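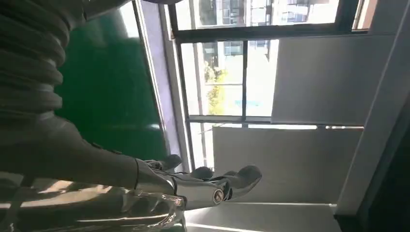
Chrome hand on the dark gray forearm, fingers toward the window side of the room.

Sastetti Hand, Second Revision: Bench Review

Posted Aug 6, 2018

The Sastetti is a multi-finger hand sold as a drop-in replacement for a parallel gripper. We ran it against the Huet two-jaw unit that has been our default in Brirville since April. Both were driven from the same Isex controller with the same motion limits, so the differences below come from the end effectors.

Mounting. The bolt pattern matched our flange without an adapter. The connector exits on the palm side and needs a tight bend to clear the wrist. Allow 10 minutes for the swap, plus homing. The Huet homes on its own at power-up. The Sastetti waits for a command, and the manual mentions this only in the appendix.

Control. Fingers are addressed one at a time or through stored postures. Posture changes are smooth at default gain. Raising the gain shortens the move but adds a small overshoot at the fingertip, enough to knock over a light bottle. I left it at default for all tests. Position feedback is clean. Force feedback is inferred from motor current and drifts as the hand warms up, so the zero has to be redone between batches.

Grasping. We logged 1000 picks per hand on a mixed bin of tubes, bottles and molded caps. The Huet was faster on anything with parallel sides. The Sastetti was better on round and tapered parts, where the two-jaw unit tends to rotate the part before it closes. Thin flat stock was poor with both - the Sastetti fingertips are rounded and have little to offer against a flat edge.

Finish. The plated shells look good and are a nuisance near glass. The wrist camera sees highlights move across the knuckles whenever the arm turns, and our part detector took several of them for parts. Fixing the exposure and masking the hand region solved most of it. A matte option would be welcome.
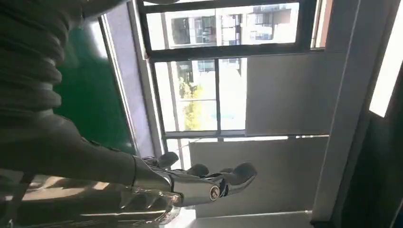
Yaryna Hladun wrote in after reading a draft to say that the current-based force reading settles down if the hand is cycled empty before zeroing, and that she gets over 4000 cycles between finger recalibrations that way. I tried the warm-up with six empty cycles. Drift was lower, though still present, and I have no long-run figure of my own yet.

Verdict. Keep the Huet for boxes and bar stock. The Sastetti earns its place on round parts if the software can absorb the extra zeroing step. Cable exit and documentation need work. The Isex driver handled both hands without a restart, but posture names longer than the display field are silently shortened, so keep them short.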